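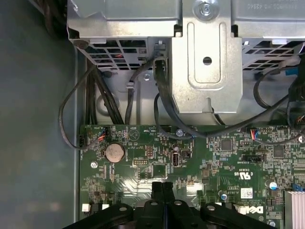 Automated computer disassembly

Automated computer disassembly is the use of robot arms and related equipment to take apart desktop computers at repair shops, refurbishing centers and recycling plants. It covers the opening of cases, the unplugging of cables, the lifting out of memory, drives and power supplies, and the sorting of these parts for testing, resale or scrap. In most workplaces where it has been tried the work is shared between people and machines, and a good deal of what has been written on the subject deals with how the sharing is arranged and how the people on the floor have come to feel about it.

Background

Taking a computer apart has long been hand work. An experienced bench worker with a screwdriver can strip a familiar office desktop quickly, and for many years there seemed little reason to change this, as the tools were cheap and the skill could be passed along from one bench to the next over a few weeks. The trouble, where there was trouble, lay in the sameness of it. Offices tend to retire their machines all at once, so that a refurbishing center may receive a delivery of 1000 desktops of the same make and then spend a good part of the season doing the same handful of motions over and over. Sore wrists, stiff necks and small cuts from sheet metal were accepted as part of the job, and so was the difficulty of keeping people in it.

Assembly lines in factories took on robots much earlier than disassembly benches did. A factory knows just what is coming down the line. A recycling bench receives computers that have been opened before, repaired with whatever screw was handy, filled with dust, or fitted with a drive the maker never offered. Even two machines with the same model number may have their cables tucked in differently, and a soft, bendable cable is among the harder things for a robot to deal with.

Equipment and layout

A typical station has a sturdy table, an arm with a gripper, and one or more cameras. The computer is laid on its side with its cover off, so that the arm can reach in from overhead. Fixtures, often printed in plastic by the workshop itself, may be set out beside the case to hold parts or keep them in a known position. Ordinary desks usually stay close by, as somebody has to watch over the work, keep notes and step in when a part refuses to budge.
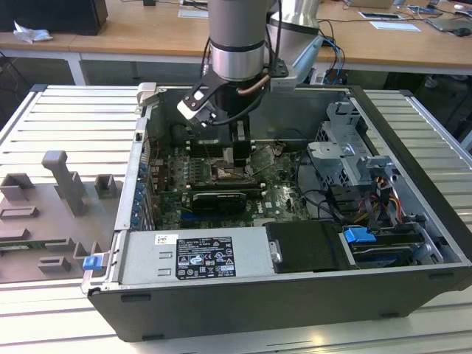
A robot arm with its gripper lowered into an open desktop computer case. A gray 3D-printed fixture plate rests on the table to the left.

Parts differ greatly in how well they suit a gripper. Drives in caddies with plastic latches are generally thought of as friendly, being made to come out without tools. Memory modules come next, though the clips at their ends call for a light touch. Small cable plugs are at the far end of the scale, and many workshops leave them to people altogether. Heatsinks fall somewhere between, depending a great deal on how they are fastened and on how firmly the old thermal paste has taken hold.

The Edham workshop

One of the better documented cases is that of the refurbishing firm Flustov, which put robot stations into its Edham workshop alongside its hand benches. The firm began with 2 stations in July and had 4 by the following winter. In a report on the trial dated Friday, January 28, 2022, it stated that 1451 desktops had gone through the stations, and that a person had lent a hand at some point with most of them. The report treats this as the expected state of affairs and spends several pages on the question of when that hand ought to be lent, and by whom.

At first the bench workers were asked to stand by and wait for the arm to stop. This was not popular. People who had been used to setting their own pace found the waiting more tiring than the work had been, and several asked to go back to the hand benches. The arrangement was then changed so that one person prepared the cases, freeing the plugs and checking for odd screws, before the arm was given its turn. The preparer could work ahead and let a few cases build up, and the old habit of chatting across the bench, which had more or less died out in the first weeks, came back along with it.

Effects on workers

The changes most often described are changes in what fills the day. Lifting and pulling grow less frequent, while looking, judging and deciding take up more time. A worker may spend the morning going over boards for bulging capacitors or bent pins, and the afternoon showing the robot how a new kind of drive cage comes apart, guiding it through the motion until it can manage alone. Many bench workers have enjoyed this teaching side of the job, and older workers in particular have found that knowledge they had never thought to write down (which latch sticks, which bracket has to be tipped before it will slide) was suddenly in demand.

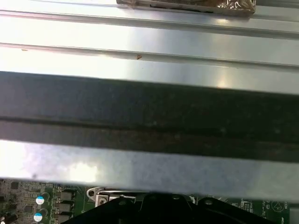 There are complaints as well, and they deserve a fair hearing. Pay has been slow to follow the new duties in many shops, and a person who teaches a machine all afternoon may still be listed as a bench hand on the payroll. Newcomers sometimes miss the long stretch of plain practice through which their older colleagues learned the feel of a tight connector. The Ranasinghe workshop in Covton, a smaller business that took up a single station, answered this by having every new worker spend the first months entirely at the hand benches, and kept the rule even when orders were heavy.

Worries about losing work have varied from place to place. They tend to run highest where the equipment arrives without much warning and to ease where the bench workers have been asked beforehand which tasks they would be glad to see the back of. Power supplies, which are heavy and awkward to draw out of a tight case, are a common choice. Testing is rarely offered up, being regarded by many as the pleasant part of the day.

Safety

Stations shared by people and robots are normally run at low speed, with a stop button within easy reach of each worker. Computers are unplugged and left to stand before they reach the table. Loose sleeves and lanyards are kept away from the arm, and most workshops ask that hands stay out of the case until the arm has drawn back.

See also

Computer refurbishing
Design for disassembly
Electronic waste
Industrial robot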